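OK so a few of you asked how the Gamell walk went and I keep answering in pieces, so I'm putting it all in one thread. Grab a snack, I ramble.

For anyone new: it's a 40 mile walk along the old canal path, split over 2 days, with a night in a school gym in the middle. I signed up in a very good mood in December and then remembered about it in spring.

I am not a sporty person. I got picked for soccer once because there were exactly enough of us. So if you're reading this wondering if you could do it, yes, you very likely could, you'll just need a lot more time for your feet than you think.

Let's start with water, because that's where I messed up first. I figured there'd be drinking fountains the whole way. There are fountains in the two towns and then a whole lot of canal.
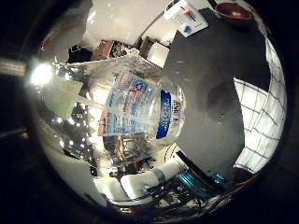
Water. Bring more of it than I did.

By mid-morning I'd finished everything I was carrying and I was eyeing the canal like a cartoon character in a desert. A very nice couple from Jasetti gave me half of theirs. I'd marry them both.

What I do now on training walks: a few sips every time I pass a mile marker, thirsty or not. If I wait until I'm thirsty I get the headache, and once the headache shows up it stays for dinner.

Also salt! I'd been so proud of my little bag of dried apricots. What I wanted by lunch was potato chips. Just chips. I would've paid anything for chips.

Shoes next. Everybody has an opinion about shoes and they're all very loud about it. I went up half a size from my normal sneakers and wore them for a month of grocery runs and dog walks before the big day. Zero regrets. My feet were puffy by the afternoon and that extra half size saved me.

Socks matter more than shoes though, I will die on this hill. Thin pair under a thicker pair. I changed both at lunch and it felt like getting brand new feet.

I still got one blister, on the side of my left little toe, which I didn't even know was a part of the foot that did anything. 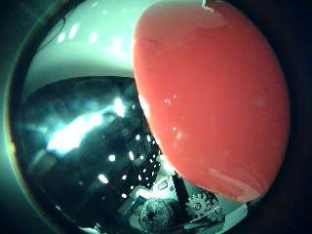

Anyway, I taped the toe and kept going, and by the lock at Olex I'd kind of forgotten about it. Tape early. If you feel a warm spot, stop right there and tape it, even if your group is walking off without you and yelling.

My group, by the way, was me and Anathi Ndlovu, and we had a deal: no talking about work until the halfway point. We lasted maybe a mile. But we did solve most of her kitchen remodel between locks three and nine, so that's something.

Pace! Everybody online told me to start slow and I said yes yes of course and then took off like the bus was leaving. There were people passing us and I got competitive about it. With retirees. Who then passed us again at lunch, looking fresh as anything.

Second day I let everyone go. Just stood there at the start fiddling with my laces until the crowd had cleared. So much better! I could hear the birds, I could hear my own knees, it was great.

Breaks: we stopped for roughly 30 minutes at lunch and a few minutes here and there for anything with a bench. Long lunch breaks sound lovely but my legs set like concrete. Next year I'm doing shorter and more often.

The gym night. Hmm. So picture a lot of tired grown-ups on thin mats under lights that click off at ten, and then somebody's phone alarm at four. Not mine, I checked twice.

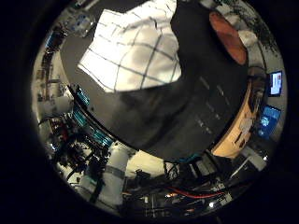
I slept maybe three hours and felt weirdly fine? I think when you've walked that far your body doesn't ask many questions. Earplugs though. Put earplugs at the top of your list, above toothpaste.

Food at the gym was pasta, and then more pasta, and a sheet cake somebody's aunt had made. I had the corner piece. I'm still thinking about the corner piece.

Day two starts with a hill, which feels personal. The first ten minutes hurt everywhere and I said some things to Anathi that I've since taken back. Then around the top it all loosened up and we were fine until early afternoon.

Early afternoon is the boring bit, just so you know. Long straight path, same trees, no towns. We played the alphabet game with breakfast foods. We got stuck on Q and spent a good mile arguing about quiche – I say it counts, she says it's lunch.

My bib number was 243 and people along the path yell your number at you if they don't know your name, so for two days I was 243. GO 243! I loved it so much. I want people to do that when I'm at the grocery store.

The finish is in the parking lot behind the Gamell library and they ring a hand bell for every single person, even if you roll in at dinner time. I cried a bit. I'd blame the wind but there wasn't any.

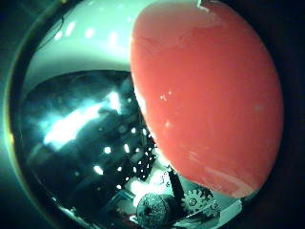 Mbali Xaba: did you do poles or no poles? I walked it two years ago without and my knees complained the whole way down to the lock cottages. Thinking about going again and I can't decide.

No poles for me! But I was jealous of the pole people on that exact downhill. Anathi had one pole, just the one, and we swapped it back and forth. If I do it again I'm borrowing a proper pair and practicing with them first, I kept tripping over hers on the flat.

Stairs, since you'll want to know: three days. It took three days until I could go down stairs facing forward. Plan your week around that. Move the coffee to a low shelf and the good blanket to the couch.

Sign-ups for next year open in the fall and the gym mats go fast, so if you'd rather have a real bed, book the guesthouse in Olex early. I'm still deciding. Anathi has already put her name down and says I'm coming.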